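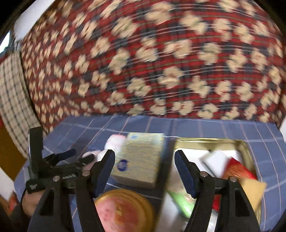 7. Fault 492: fingers do not close evenly

Applies to the Samex hand-held gripper, single and paired sets.

Fault 492 is raised when the opening measured at the finger linkage does not agree with the position of the trigger. The tool beeps twice, the status light turns amber and the session is marked as held. Any recording made up to that point is kept. Anything recorded after it, if the operator carried on, should be treated as unusable for finger opening, although the pictures themselves are normally fine.

The fault was rare on the first tools sent out from Trumholm. It became common once people began working in pairs on crowded tabletops, with small boxes, tins and soft items close together. Most of the tools returned to us with this fault had nothing broken. They had taken a knock against the other tool or against the rim of a container, and one pivot had tightened or one pad had crept along its finger.

Work through 7.1 to 7.6 in order. You will need the small hex key from the lid of the case, a dry lint-free cloth, the gauge block and a strip of plain paper.

CAUTION: The fingers can close without warning while a fault is being cleared. Keep your own fingers out of the gap between the pads and away from the openings in the outer links. On a paired set, both tools must be switched off before either one is touched.

CAUTION: Do not clear the fault by holding the trigger down while switching on. This skips the check and stores the bad position as the new zero. A tool cleared in this way will close harder than it should and has been known to crush card boxes and split thin packets.

7.1 Make the tool safe

1. Let go of the trigger and let the fingers open fully. If they are gripping something, support the item with your free hand from underneath and wait. Do not pull it out.

2. Switch off at the grip. Wait for the status light to go out.

3. On a paired set, ask the second operator to draw their tool back towards themselves, clear of the table, and switch off as well.

4. Unplug the thin cable at the tool end. Hold the plug, never the cable.

5. Lay the tool on its side on a folded cloth with the fingers pointing away from you. Do not stand it on the tips.

Note: If the fingers stay closed on an item after switching off, go to 7.6. Do not lever them apart with a screwdriver. The links will bend before the pivots give.

7.2 Look for fouling

Most cases end here.

1. Look down between the links on each arm. Threads, crumbs of foam and torn corners of packaging collect there. Pull out anything you find with your fingertips or with plastic tweezers.

2. Check the recesses in the outer links. Fluff packed into a recess will not stop the finger but it can work its way to the pivot.

3. Look at both pads. Each should sit flat on the inner face of its finger, level with the other. A pad which has slid towards the tip will touch first and leave a gap behind it.

4. Wipe both pads with the dry cloth. Do not use alcohol or screen wipes on them. They harden the surface and the pad will lose its grip within a few weeks.

5. Follow the cable from the plug back along the arm. It should hang in an easy curve with no loop round the block. A cable caught under the bar will hold one side back by enough to raise the fault.

Note: Plush and fleece items shed a great deal. If your session uses soft toys, powder puffs, brushes or similar, carry out steps 1 and 2 after every 6 recordings whether or not a fault has been shown.

7.3 Check the pivots

Each arm has two round pivots. All four should turn with the same light resistance.

1. With the tool still off, move the left finger slowly through its full travel by hand. Let it go at the halfway point. It should stay where it is.

2. Do the same with the right finger.

3. Compare the two. If one drops back or feels gritty, that side is the one at fault.

4. Fit the hex key to the pivot nearest the pad on the faulty side. Turn it anticlockwise by one eighth of a turn, no more.

5. Move the finger through its travel again. If it is still stiff, do the same at the outer pivot.

6. If a pivot turns freely with no resistance at all, stop. The thread insert has pulled out and the arm must be changed. See section 9.

CAUTION: Do not oil the pivots. Oil finds its way on to the pads and from there on to everything you pick up. One site at Trerham lost a full set of printed boxes to this and had to begin the task again with new ones.

7.4 Reset the zero

1. Plug the cable back in until it clicks.

2. Switch on with the trigger released. The light will show amber and flash.

3. Place the gauge block between the pads, with the engraved side towards the grip.

4. Squeeze the trigger until both pads touch the block, and hold. Wait for one long beep.

5. Release the trigger, remove the block and squeeze again until the pads meet. Wait for a second long beep.

6. Slide the paper strip between the closed pads from the tip end. It should be held along the full length of the pads. If it slips in at one end, go back to 7.2 step 3.

The light should now be green. If it goes back to amber straight away, switch off and repeat the section once. Do not repeat it a second time. Two failed resets in a row point to the sensor, and more attempts will only overwrite the log that our repair desk needs to see.

7.5 Test on the working surface

A tool which passes on the bench can still fail over a table, where the wrist is turned and the cable pulls from a different side. Test it in the place where it will be used, with the items it will be used on.

1. Leave the cloth and the items as they are. Smooth down any fold in the cloth near the first item to be lifted. A fold can ride up between the pads and read as a thick object.

2. Choose a soft item first. Soft items show up an uneven grip sooner than hard ones: one side dents and the item turns as it lifts.

3. Bring the tool in from above with the fingers wide open, one on each side of the item.

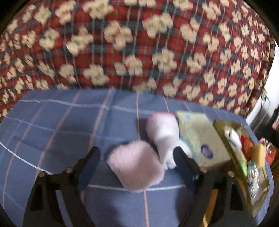
4. Close slowly. Both pads should touch at the same moment. If the item is pushed sideways before it is gripped, one finger is leading.

5. Lift the item by the width of your hand, hold it while you breathe in and out once, and set it down again.

6. Repeat with a stiff item such as a small box. Watch for the box twisting.

7. Lower the open fingers into a tray or tin and raise them again without gripping anything. Listen for scraping. If the outer link touches the rim, turn your wrist so that the fingers enter along the length of the container.

8. On a paired set, repeat steps 3 to 5 with the second tool switched on and held over the table. Then bring the second tool in from its own side and stop when its jaws are still clear of yours.

Keep items that are not being moved a little further apart if you can. Where the task calls for them to be close together, as in packing or tidying work, agree before you start which operator goes in first for each item. Say it aloud. Most of the knocks behind fault 492 happen when both operators reach for the same item and neither backs off.

Note: The camera sees the fingers very close up and makes the gap to the other tool look larger than it is. Watch the tools themselves during paired work and leave the preview screen alone.

Note: A blurred preview while the tool is being moved quickly is normal and does not mean that the camera was damaged in a knock. If the preview is still blurred when the tool is held still, see section 6.

7.6 If the fingers are stuck closed

1. Check that the tool is off and the cable is out.

2. Put the tool down with the gripped item resting on the table, so that its weight is not hanging from the pads.

3. Slacken both pivots on one arm by a quarter of a turn. Do not touch the other arm.

4. Ease that finger outwards with your thumb, pressing on the link and not on the tip.

5. When the item is free, look it over before putting it back into use. Card boxes that have been creased should be replaced. They will not grip in the same way again and the printed face may no longer match earlier recordings.

6. Tighten both pivots back by the same quarter turn and go to 7.3.

CAUTION: Never free a glass, foil or sealed plastic item by hand if it has cracked or burst between the pads. Put on the gloves from the case first, and fold the cloth inwards over any pieces before moving it.

7.7 What to write in the log

Record the following before the next session starts:

Tool side (left or right set)
What was being gripped, or "nothing"
Whether the two tools had touched
Which step cleared the fault
Whether the zero was reset

If fault 492 comes back on the same tool within 9 sessions, take it out of use and send it to the Trumholm repair desk with the log and both pads still fitted. Do not send the gauge block. Tools from the Trindade office should go through their own stores, who hold spare arms and can usually change one while you wait.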